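Povora Sorting Trays, Set of Seven
Sold by Haddad Hobby Supply, Hirville 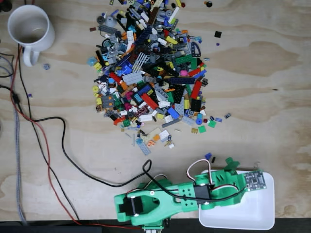
The Povora set is made for people who keep many small parts and want to find them again. It has seven shallow trays, one deep tray without divisions, and a carrying frame which holds all of them. Our customers use it for building bricks, beads, buttons, screws, model railway parts, fishing tackle and seeds. We have sold it since the shop moved to Sunddale Road, and it is still the article we must reorder most often.

What you receive

7 shallow trays, each with removable dividers
1 deep tray
1 carrying frame with handle
1 pouring scoop
1 sheet of blank labels
Printed instructions, one page

The lids are sold separately. Please read the part about lids below before you order, as this is the question we answer most often by email.

The shallow trays

Every shallow tray has a rounded floor. In a tray with square corners the last small pieces go into the corner and you must take them out with your fingernail. In the Povora tray they slide up the curve when you push them with one finger. It is a small difference, but after an evening of sorting your fingers will notice it.

The dividers go into grooves along the long sides. You can use the tray with no dividers, or with up to nine compartments. A divider sits quite firmly when it is new and it becomes easier after you have moved it a few times. Please press it down until you hear the click. If there is no click, a flat part such as a washer or a very thin tile can pass under it, and then you will have the same work a second time.

One narrow end of each tray has a spout. The scoop fits into this spout, so you can pour a compartment back into a bag or jar with no spilling. For this to work, the other compartments have to be empty or the lid has to be on them. The half lid is good for this.

The deep tray

The deep tray is for everything that is not sorted yet. We advise you not to fill it more than two thirds. When it is full to the top, the pieces fall out at the moment you begin to search with your hand, and the small ones always go to the bottom where you do not reach them.

The carrying frame

The frame is of powder-coated steel, and the trays slide in from the front like drawers. There is a small stop at the back and a folding bar at the front. The bar must be closed before you lift the frame. It can stand on a shelf, or it can hang on a wall with the two keyhole slots at the back. Screws for the wall are not included, as the correct type depends on your wall.

Two frames may be stacked. Three is too high and we do not recommend it, even if the frames are not full.

Colours

Light grey or off-white. We are often asked for coloured trays. Povora made a green one for a short time, but small green and black parts were hard to see in it and most customers sent it back to us. A pale tray is better for nearly everything. If you sort mostly white or transparent parts, you can put a piece of dark paper on the table and use the clear lid turned over as a tray. This is an idea from our customer Danilo Tiongson, who repairs clocks, and it works well.

Some advice about sorting

Maham Bangash from our shop has tested the set at home since April with a collection of second-hand bricks, bought by weight. She weighed nothing and made no plan the first time, and she says this was her mistake. These are her notes, a little shortened.

"Do not begin with colour. I began with colour because it looks so nice, and then I had a tray of only red parts and could not find any part in it. When all pieces are red, the eye has nothing to help it. Begin with the kind of part. Long ones, flat ones, wheels, everything with a hole. After this you can divide the biggest group again by colour if you still like to.

Take out the large pieces first. The pile becomes half as high in a few minutes and this gives you courage.

Keep one compartment for 'I don't know'. I had many small connectors and I stopped at each one to think. With the extra compartment you throw it there and continue. At the end I looked at them all together and it was easy to see which ones belonged to each other.

I stop after one tray. If I do more in one evening I begin to put things in the wrong place, and then I am angry with the trays."

For beads and seeds the advice is different, as the kinds are usually known already. There it is more useful to decide the compartment sizes first and write the labels before you open any bag.

Lids

There are two lids for the shallow trays.

The full lid is clear and covers the whole tray. It closes with a clip on each short side. It touches the top of the dividers, so parts stay in their compartments when the tray is carried flat. It is not made for being carried upright. Very thin parts can move between compartments if the tray is turned on its side.

The half lid slides, and leaves one half of the tray open. It is useful on the work table. It does not fit into the carrying frame, you have to take it off before.

The deep tray has no lid at present. We have asked Povora about it and they have not said no.

Measurements

Shallow tray, outside: 38 x 26 cm, height 4 cm
Deep tray, outside: 38 x 26 cm, height 12 cm
Frame: 41 x 29 cm, height 52 cm
Largest load for one shallow tray in the frame: 2 kg
Material of trays and dividers: polypropylene
Material of full lid and half lid: clear polystyrene

Cleaning

The trays and dividers may be washed in the dishwasher, upper basket, at a low programme. The lids may not. They become cloudy and we cannot exchange them for this reason. Wash the lids by hand with warm water and a soft cloth. Please do not use alcohol or window cleaner on them, it makes fine cracks near the clips.

Labels come off easily when they are new. If a label has been on the tray for a long time, leave a wet cloth on it for a few minutes and pull slowly.

Questions we receive

Do the older Povora trays fit into the new frame?
Yes, if the number under the tray ends with B. The trays without a letter are a few millimetres wider and they will not go in.

Can I buy one tray only?
Yes. Single shallow trays are sold with their dividers, in both colours. The deep tray is also sold alone. The frame is not.

Are the trays suitable for food?
The material would probably be suitable, but they have not been tested for this, so our answer is no.

Is the set good for children?
Children like the scoop very much. The dividers are small enough that we do not recommend the set for children under three years. The frame should stand low or be fixed to the wall if there are children in the house.

I have lost a divider.
Write to us. We keep a box of single dividers in the shop and will send up to 4 for the cost of the stamp.

My tray rocks on the table.
Please check first that there is no small part stuck under the foot. If the tray is really bent – this can happen when it was left in a hot car – put it under a heavy book on a flat surface for one night. If it does not help, send us a photograph.

Price and delivery

Full set with frame: 64.00
Single shallow tray: 7.00
Deep tray: 9.00
Full lid: 3.50
Half lid: 3.00

Orders are packed in Hirville and usually leave the shop within two working days. The frame is sent in its own carton, so you may receive two parcels, and sometimes they do not come together. Please wait a little before you write that the trays are missing.

You can return the set within 19 days if it is clean and complete. Trays with labels on them are accepted if the labels are still blank.

Order number for the full set: 3,566 (please add G for grey or W for off-white)

Stock: grey available. Off-white expected with the next delivery from Povora.

Prices last checked May 24, 2026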